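Subject: Re: [kindton-quilters] scissors for the swap table, and basting question
From: Gwenaël Gautier
To: kindton-quilters list

Hi all, and hi Merja especially,

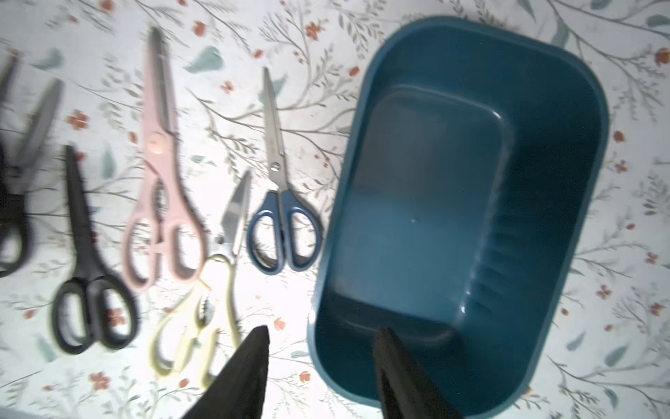

Scissors and the blue basin, on the flowered tablecloth

Merja Seppälä wrote:
> I have a twin size top finished (my first that big!) and I'm stuck
> on how to baste it. My living room floor is carpet and my knees are
> not what they were. I tried spray on a baby quilt and had puckers
> all along one side. Do people still thread baste? Do I need a frame?
> And how close together do the pins have to be, because I read every
> two inches somewhere and I nearly cried.
>
> Also is anybody bringing scissors to the swap on Wednesday? Mine have
> had it.

Scissors first, since that's the easy one. Yes, I'm bringing some, and you can have first pick if you get there before the doors open properly. I'd take a scrap of whatever you usually sew and try a few cuts right at the tip, because that's where old scissors let you down. If they chew at the tip they'll drive you mad on curves.

Now basting. I've done it every wrong way there is, so let me save you some time.

Two inches is a lot of pins. I did that once, on the Rodmont sampler (the one with the brown sashing that a few of you were very polite about), and I used up 444 pins before I gave in and stopped. It took a whole evening to close them and then I had to stop every thirty seconds at the machine to take one out. I go by the width of my fist now. Put your fist down anywhere on the quilt and if it doesn't touch a pin, add one. That's been fine for everything I quilt on my own machine, with cotton batting anyway. If you're using poly it's slippery and I'd go a bit closer.

The puckers with spray, I'm nearly sure, were from pulling the backing too tight. Everybody says to get it taut and so people haul on it like a trampoline, and then when you let go it shrinks back and the top has nowhere to go. You want it flat and smooth, and that's all. Tape one side, go to the opposite side, smooth from the middle with your hands, tape that. Then the other two. If the masking tape is bending the edge of the fabric you've pulled too hard. Also spray can go off, or at least the can I had from two summers back came out in blobs and I wouldn't trust it again.

For your knees — please don't do it on the floor. Use tables. The library branch on Jitaru lets you have the back room if you ask, and two of those long folding tables pushed together will hold a twin. You do it in sections. Center the backing so the extra hangs down evenly on both sides, clamp it with the big binder clips, batting on top, top on top of that, baste the part that's on the table, then unclip, slide the whole lot over and clip again. The weight of the part hanging down keeps it nice and smooth for you. Check underneath each time you slide! I once basted a very neat fold into the back and didn't find it until I was binding.

Raise the tables if you can. Muthu Fernandes told me about putting lengths of plastic pipe over the legs and my back has been thanking him ever since.

And yes, people still thread baste. I do, for anything I'm going to hand quilt, because pins get in the way of the hoop. Long needle, light colored thread (dark can leave fluff behind on white), big sloppy stitches in a grid. I start in the middle and work out, and I don't bother with knots at the end, I just take a backstitch so it pulls out easily later. Aušra does hers with the top and backing rolled on two boards and swears it's quicker. I've watched her do it and it does look quicker, but she's also just quick. Aušra, if you're reading, would you write it up for the list? I tried from memory and got my rolls going opposite directions.

You don't need a frame. They're lovely if you have the room. I had one for a while and mostly hung laundry on it.

One more thing, do press the top before you start, seams and all, and snip the loose threads off the back. A dark thread under a pale patch will show forever, and you can't get at it once it's all quilted down. Ask me about the Ziltden raffle quilt.

Wednesday is the usual time, doors at 6:30. Sushil Mittal has the key, so if you want in early to look at scissors, catch him in the parking lot. Bring the twin top too, Merja, I'd love to see it, and if there's a table free after the swap we could get the first section of it clipped down and I can show you what I mean about the backing.

Does anyone have a spare bag of curved pins she could borrow? Mine are all in something at the moment.

Gwenaël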